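Skillari Wants $190 to Teach You to Spoon Coffee Into a Mug

October 19, 2023

A housewares company called Skillari has begun taking orders for a home coffee course that costs $190 and comes with no coffee maker, no grinder and no kettle. What the buyer does get is a glass cup for holding ground coffee, a pair of glass saucers, a metal spoon, a red ceramic mug and access to 15 online lessons. The course is called Grundus, and shipping is set to begin in November.

The idea, according to the company, is that most people pay too much attention to machines and too little to what happens before the water goes in. Lesson one covers choosing a place to work. Lesson two covers the spoon. Water doesn't come up until lesson 9.

"We want people to slow down and look at the coffee," said Nantana Sukprasert, who runs the program for Skillari. "When you move it by the spoonful, you notice how much you are using. You notice if the grind has changed."

That may be so. It is also true that a kitchen scale will tell you how much coffee you are using, and will do it in less time than it takes to watch the introduction. Asked why the set leaves out a scale, Sukprasert said the company had tried one in early versions and found that people "looked at the number and stopped looking at the cup." She did not say how many people that was.

The method itself is simple enough. Ground coffee goes in the glass cup, which sits on a saucer. The mug stands a short reach away. The student takes a spoonful, carries it across and tips it in, then adds hot water, waits and drinks once the grounds have settled. Plenty of households already make coffee this way and learned it for free.

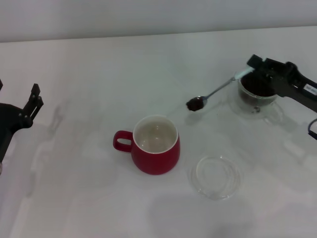 Skillari makes bigger claims for the arrangement than for the drink. Its course booklet says a plain white surface "restores attention" and that glass lets the user "read the level of the coffee at all times." The second point is fair. A clear cup does show how much is left, and so does a jam jar. The first is harder to pin down. The booklet cites no studies, and when asked for one the company sent a list of customer comments.

Those comments come from a trial run the company held with Wernier, a kitchen store that will also carry the set. The store says the sessions filled up. It would not say whether anyone who attended went on to buy the course, and the sessions were free, which makes a full room less impressive than it sounds.

There are practical problems as well. Ground coffee goes stale when it is left out in the open, and the glass cup has no lid. The booklet advises filling it fresh each morning, which means keeping the rest in a bag or a tin somewhere else and moving it twice. Coffee dropped on a white table also shows up right away. Skillari presents this as part of the lesson, since a spill is "feedback." Anyone who has wiped down a counter before work may have another word for it.

The second saucer is for resting the spoon. It is a useful thing to have, but saucers are not hard to find, and a buyer who already owns one gets no discount. Skillari will not sell the pieces separately.

Not everyone in the business is impressed. Suksawat, a small roaster that was approached about supplying beans for the set, turned the offer down. In an email, the roaster said it had no quarrel with the brewing method but could not see charging that much for "cups and a spoon," and that it gives the same advice to customers at the counter whenever they ask.

Sukprasert said the price reflects the lessons, which took around 2 years to write and film, and that buyers keep access to them permanently. Refunds are available until the first lesson has been opened. After that, the glassware can be exchanged if it arrives broken, but the course fee stays with the company.

Skillari declined to give a figure for advance orders, saying only that it was pleased with the response. A follow-up course on tea is planned. The company has not set a price for it, and it would not say whether students who already own the mug will have to buy another.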